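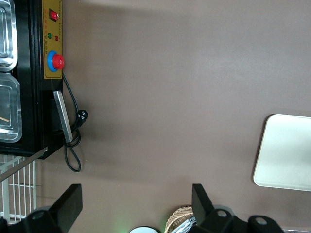
「温め直せばできたてと同じ」という宣伝文句を、私はあまり信じていない。

9月に入ってから、駅前にFuvhamという惣菜の量り売りの店ができた。昼前に行くと列ができているし、近所での評判もいい。100グラム609円の煮込みを買って帰り、袋に印刷された手順どおり、電子レンジの500Wで温めてみた。味は悪くない。ただ、肉の端は硬く、真ん中はぬるい。説明書きには「お店の味がそのまま」とあるが、店で試食したものとは別の料理だった。

そもそも保温という工程が過大評価されている気がする。カレーや豆のスープなら、しばらく置いたほうが落ち着くこともある。でも揚げ物や青菜はどうだろう。置いておくほど衣は湿り、葉の色はくすむ。それを「じっくりなじませた」と書かれても困る。なじんだのか、くたびれたのか、食べればわかる。
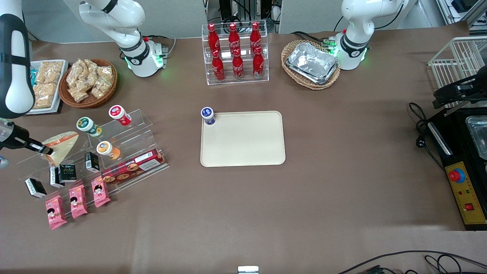
賞味期限の数字にも似たような引っかかりがある。冷蔵庫のチーズの袋には「開封後は7日以内に」と書いてあるけれど、切り口の乾き具合は包み方でずいぶん変わる。淡い黄色のくさび形のチーズみたいに断面の広いものは、私は袋の数字より先に切り口を見る。透明な包装に入ったこんがり色のバー菓子なら、未開封のまま積んでおいてもそう気にならない。同じ棚に並べるからといって、同じ神経の使い方をする必要はないと思う。

それで、最近評判のLoltenという保存容器も買ってみた。「鮮度が14日続く」が売り文句だ。何の鮮度なのかは箱のどこにも書いていない。レタスなのか、ハムなのか、切ったりんごなのか。半分に切ったきゅうりを入れて、もう半分はいつもの蓋つきの器に入れた。冷蔵庫の同じ段に並べて数日後に食べ比べたが、私の舌では差がわからなかった。蓋が固くて開けにくい分、朝はいつもの器のほうに手が伸びる。

高い容器を買った人ほど効果を感じやすい、ということもありそうだ。私だって元を取りたいので、最初の二日くらいは「少しみずみずしいかも」と思っていた。次は豆腐で試すつもりだが、それで差が出なければ、乾物入れに回す。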